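Block Periods, One Year On

Pumerville Secondary moved to 90-minute block periods in July, replacing a seven-period day. The change covered 1,364 students. Laine Juška, who built the timetable, set two conditions: no added staff and no loss of lab hours.
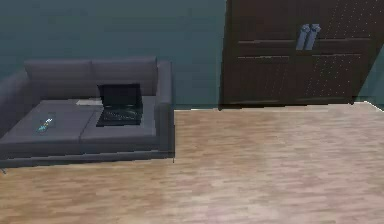 Under the old schedule, passing time and roll call took up a large share of each day. The block model cut the number of room changes in half. Teachers used the recovered minutes mainly for written feedback during class.

Math was the difficult case. Liis Lukoševičius, the department head, found that students who met every other day forgot procedures between sessions. Her team now opens each block with a short set of review problems drawn from the previous two units.
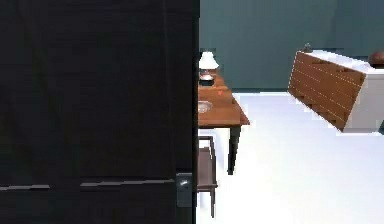 How are missed classes handled?
An absent student loses twice the material, so each course posts a one-page summary by 4 p.m. and holds a make-up session at lunch.

The Ivovthorpe district, with 2,218 students, is testing a mixed version in which math and languages still meet daily. Shiyu Hou will compare course grades from both sites in the spring.
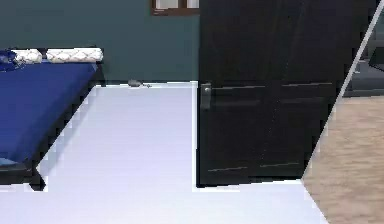 A blue bed with two white pillows at its head.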